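Monday, late evening

I did not write for many days, so now I must write too much. December is always like this for me. In the morning it is dark, in the evening it is dark, and between them I am at work and see the daylight only through the window of the canteen.

Today I finally made a start with the kitchen. When I moved to this apartment I promised myself that every drawer would have a purpose. It lasted until summer. The drawer beside the stove is now a place for everything that has no place: rubber bands, candle ends, the instructions for the kettle, a key I do not recognize. I took the whole drawer out and carried it to the sofa and sorted it on an old towel. I found the small scissors I was looking for since September. I had already bought new ones, of course. Now I have two.

The biggest problem is plastic forks and spoons. I never buy them, but they come with every takeaway order, and my mother taught me that you do not throw away a thing that is still good. She washed even the yogurt cups. So I keep them, and they multiply. In the first shared apartment I had in this country we were four people and we owned three metal forks, and I ate my soup many times with a picnic spoon. Maybe I am still a little afraid of that time. It is a strange thing to be afraid of.

Tuva Sæther called while I was in the middle of this. She wants to have the winter lunch at her house again, and she asked if I can be responsible for the table things. Last year we had the lunch at the hall in Lakerach and the rent was 275, and the heating did not work well, so everybody kept their coats on. Her house is smaller but it is warm. I said yes too fast, as I always do on the phone, and afterwards I thought about how many forks a lunch needs. I asked her should I buy new ones. She said please no, use what people already have, the colors do not need to match. I was relieved to hear it. In my family the table had to match, and if one glass was different my aunt took it for herself so the guests would not get it.

After the call I looked anyway at the price in Dahlgren, the shop near the tram. They have a box with 300 pieces, forks, knives and spoons together. What would I do with 300 pieces? I closed the page and made tea.

I like clear plastic bins for such things. With a closed box I forget what is inside after one week, and then I buy it again, like the scissors. With a clear one I can see that the forks are there and I do not need to open anything. I want to put forks in one and spoons in the other. 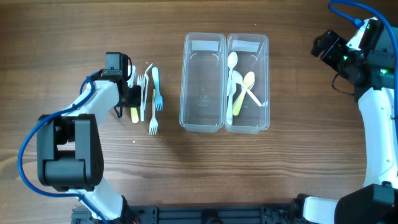 Also I must decide what to do with the knives, which are always fewer than the forks, I don't know why. Perhaps people use them to open letters. For the lunch it will be mostly soup and the potato cake, so the knives are not so important. Tuva will make the soup. I will make the cake from my grandmother's recipe, but with less salt, her hand was very heavy.

The drawer went back in a little crooked and now it makes a sound when I close it. I will look at it on the weekend.

It is almost eleven. Tomorrow I have to call the dentist before work and return the book to the library, it is already late. The tea is cold and I will drink it anyway.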